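Progress report to Camenzind: Home Desk Organisation Study, Prerkano workstream
Prepared by Gurkgate for the period ending January

1. Status

The workstream is on schedule and within the approved budget. All 20 desks in the sample have had their initial visit. Of the four desks scheduled for detailed treatment this period, two are complete and two are in progress. The Bredden desk is covered below, as it raises a question about the item categories.

2. Surface items

Each item on a work surface is assigned to one of three groups: in use at every sitting, in use weekly, or stored by default. The third group is the one the layout guide is meant to address.

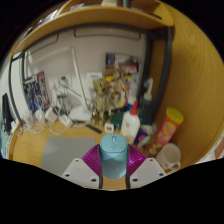 Classification at the Bredden desk followed the standard sheet, with one amendment. The sheet was drafted for office equipment and small stationery, and it has no line for hobby or display pieces. The golden and beige figurines at the back of the desk, together with the toy figures and model parts beside them, had to be entered under "other". The white power adapters and their cables were entered under "electrical, loose". We propose a separate line for display items in the next revision — the present wording understates how much depth they take from the rear of a desk.

3. Primary work zone

The guide defines the primary zone as the area within 60 cm of the seated user's elbow. Pointing device and pad are treated as a pair and should share that zone with nothing that requires reaching over. Pump and spray bottles are to be moved to the lowest shelf compartment where one is fitted, grouped by frequency of use. 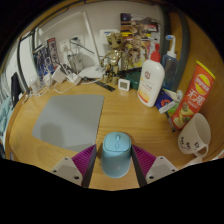 Figure 2. Bredden desk: mouse, grey pad and items at the rear of the surface.

4. Shelving

Overhead units are assessed by compartment. The draft guide recommends paper on the upper levels and bottles at the lowest level, where labels can be read from the chair. Flat stacks of paper score poorly on retrieval time, and the revised guide will recommend upright files for anything consulted monthly or more often. Roughly a third of the stored paper surveyed to date falls in that class.

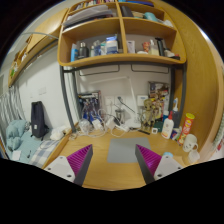

Will the shelving recommendations require residents to purchase new furniture?
The guide is limited to rearranging existing units; dividers and upright files are the only purchases it suggests, and both are optional.

5. Next period

Complete the two desks in progress, issue the revised item sheet with the display line added, and circulate the draft shelving chapter to Camenzind for comment. No change to the budget is requested.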